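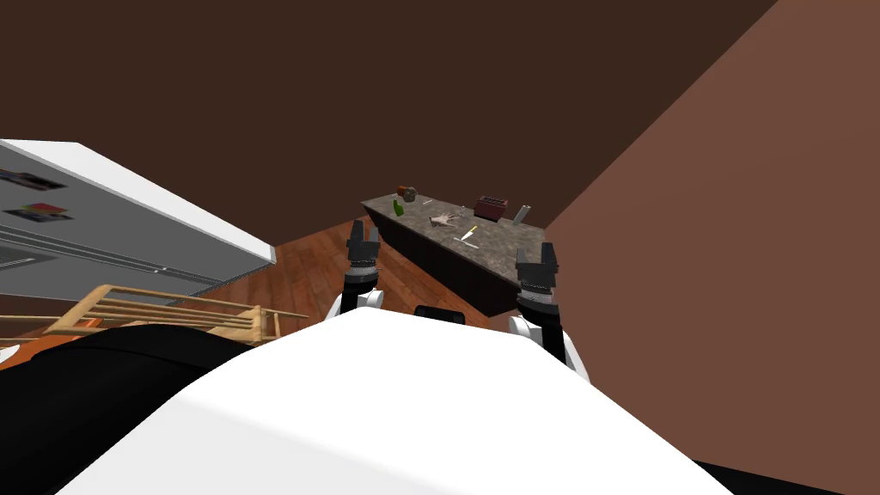 ## Unit 6: Drying and storage of bulk grain

Reading before the session: the Hidora store records (handed out last time) and the chapter on moist air. Bring a calculator.

### 6.1 Moisture content

Moisture content is stated on a wet basis unless a source says otherwise:

M = (mass of water) / (mass of water + mass of dry matter)

The dry basis divides by dry matter alone. The two are often mixed up in older tables, and the error grows with moisture. A sample at 20% wet basis is at 25% dry basis. Convert before comparing figures from different stores.

Dry matter is conserved during drying. For a batch of initial mass m1, dried from M1 to M2, the final mass is

m2 = m1 × (1 – M1) / (1 – M2)

**Worked case.** The Gokuvville store takes in 481 t of wheat at 20% and dries it to 15%.

m2 = 481 × 0.80 / 0.85 = 452.7 t

Water removed is 28.3 t. Subtracting five per cent of the intake mass gives 24.05 t, a common mistake in last year's scripts.

### 6.2 Equilibrium with the air

Grain left in air of constant temperature and humidity moves towards a fixed moisture content. The curve of this value against relative humidity is the sorption isotherm. Points to note:

- The curve is S-shaped and steepens at high humidity.
- At a given humidity, warmer grain holds less water.
- Grain that is losing water follows a slightly higher curve than grain that is gaining it (hysteresis). Use the desorption curve for drying problems.
- Oilseeds sit well below cereals, as the oil takes up almost no water.

The air between the kernels comes close to equilibrium with the grain, so a humidity probe in the bulk gives a fair estimate of moisture content if the temperature is also known.

### 6.3 Near-ambient drying

Air is blown upwards through a perforated floor. Three layers form: dried grain at the bottom, a drying zone above it, and grain still near intake moisture at the top. The drying zone moves upwards with time. The top layer dries last and is where spoilage starts – sample there first.

Fan pressure rises with bed depth and with air speed. Doubling the depth at constant air flow per tonne doubles the air speed as well, so the pressure rises by much more than a factor of two. The Brøndum fan chart in the appendix should be read at the working pressure, never at free delivery.

### Problems

1. A bin holds 17 t of barley at 18% wet basis. Find the dry matter and the mass at 14%.
2. Convert 17% wet basis to dry basis.
3. Using the Kustness weather table for October, state whether unheated air can bring wheat to 15%. Show which isotherm you used.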